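4.2 Tidying an art table: what to hand over and what to keep

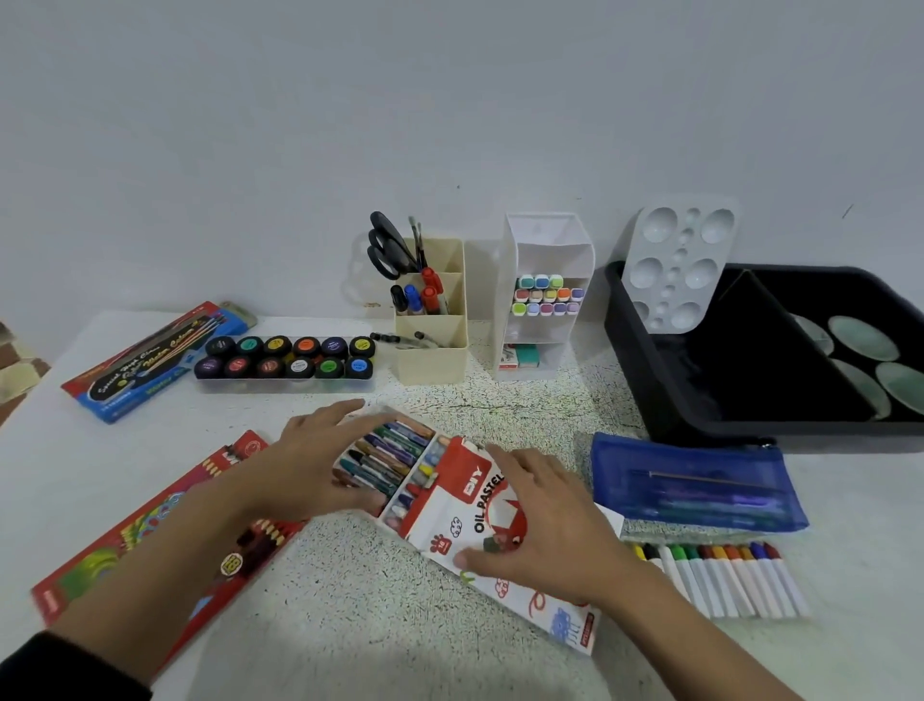

Plakmont Household Chores Team, Atgate

A full table of art supplies is still hard work for a machine. Use the Chala arm for loose felt-tips and boxed sets. Opening a flap box of oil pastels remains a job for hands.

1. Open the pastel box yourself and check the sticks lie flat in both compartments.
2. Lay the felt-tips side by side, caps all pointing the same way.
3. Close any zip pouch. The arm cannot work a zip.
4. Set the grip to 3. Do not go higher with pastels or thin brushes.
5. Press Start and keep your sleeves clear of the arm.

Note: an item that slips is tried again after 35 seconds. After the second try the arm stops and waits.

CAUTION: Take scissors out of the desk organiser before step 5.

The lift limit is 400 g. Move heavier trays by hand.

Faults to Devendra Lodhi. Section revised 02/06/2024.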